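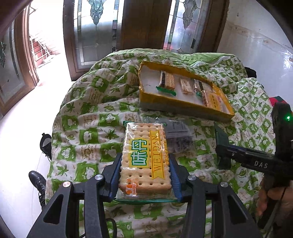
Borano 10 Tabletop Bag Sealer

Sold by Plalville Kitchen and Pantry Supply
Item: Borano 10, gray or cream
Ships from our Shehu warehouse

Product details

The Borano 10 is a tabletop impulse sealer for plastic bags up to 10 inches wide. It closes cracker packs, chip bags, coffee bags, frozen vegetables and most other food bags with a flat heat seal. There is no warm-up. The wire heats only while the arm is held down, and the light on the base goes off when the seal has been made.

Home users buy it mostly for opened snack packs and bulk dry goods. Small bakeries and market stalls use it for cookies, granola and spice mixes. It draws 375 watts during a seal and nothing between seals, so it can share an outlet strip with a kitchen scale or a label printer.

How it works

Set the dial for the thickness of the bag. Lay the open end of the bag across the wire, smooth it flat, and press the arm down. When the light goes off, keep the arm down a moment longer so the plastic can set, then lift. If the seal pulls apart, turn the dial up one step. If the plastic shrinks or melts through, turn it down one step.

The dial is marked 1 to 8. Thin bread bags and produce bags seal at the low end. Printed snack wrappers usually need the middle settings. Foil-lined coffee bags need the high settings and sometimes a second press.

Crumbs, salt and oil in the seal area are the usual cause of a weak seal. Wipe the inside of the bag opening with a dry paper towel before sealing.

What it will and will not seal

Will seal: polyethylene, polypropylene, cellophane-look snack wrap, most laminated pouches, freezer bags cut from a roll.

Will not seal: waxed paper, plain paper, compostable bags made from starch, bags with side folds thicker than four layers. Real cellophane does not melt and will only brown.

The Borano 10 does not remove air. You can press most of the air out by hand before closing the arm. For vacuum packing, see the Nusivmont line.

Specifications

Maximum seal width: 10 inches
Seal type: flat, single wire
Power: 375 watts during seal
Cord: fixed, three-prong
Base: painted steel
Arm: painted steel with silicone pressure strip
Dial: 8 settings
Warranty: 2 years, parts and labor

In the box

One sealer, two spare heating wires, two spare non-stick cover strips, a small screwdriver and a printed instruction sheet. Bags are not included.

Care and replacement parts

Unplug the sealer before cleaning. Wipe the base with a damp cloth and dry it. Do not scrape melted plastic off the cover strip with a knife. Let it cool and peel it off with your fingers.

The cover strip wears out before the wire does. Replace it when it turns dark brown or tears. Our shop unit made 2,000 seals on its first wire, with the strip changed along the way. The wire is held by one screw at each end, and the new one goes in with the spring side to the left. Cutting the wire shorter to fit will overheat it, so order the correct length for this model.

Spare kits are listed on the parts page under Borano 10. Kits for the older Borano 8 do not fit.

Customer questions

Can I seal a pack of crackers with the crackers still near the top?
You need an inch of empty wrapper above the food. If there is less than that, take a few crackers out or move the contents to a larger bag. Asked by Chiamaka Aliyu

Does the seal go over the old crimped edge?
It can, but the ridges leave small gaps. Trim the crimped strip off with scissors and seal on the flat part.
Asked by Nnamdi Haruna

Is there a cutter?
Not on this model. The Borano 10C has a sliding blade and costs more.
Asked by Zamfira Ghiță

Reviews

Works well on rice and dried beans. The cord is shorter than I would like, and I had to move it to the other counter. Seals have held since March. Four stars.
Morenike Oyelaran

Bought the cream one. Instruction sheet is in small print but the machine is simple. It took me several tries to find the right setting for coffee bags, then no trouble.
Adaeze Bashir

Shipping and returns

Orders leave Shehu within two business days. Unused sealers can be returned in the original box for a full refund. Used sealers are covered under the warranty only. Heating wires and cover strips are wear parts and are not covered after the first use.

To make a warranty claim, send the order number and a short note on the fault through the contact form. Please do not mail the unit until you have a return label from us.

Page updated 22 November 2020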